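4.2 Putting in a new bag

1. Take out the full bag and close it with a knot.
2. Wipe the inside of the bin with a dry cloth.
3. Open a new Vindari bag and shake it one time, so the air goes in.
4. Put the bag in the bin and push it down until it touches the bottom.
5. Fold the loose edge over the rim, on all sides.

Note: One roll contains 48 bags. Keep the roll away from the heater.

Caution: Do not put hot ash or broken glass in the bag. Do not fill the bag over the rim, it can tear when you lift it.
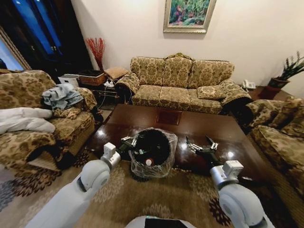
Fig. 6. Round bin with clear bag, edge over the rim.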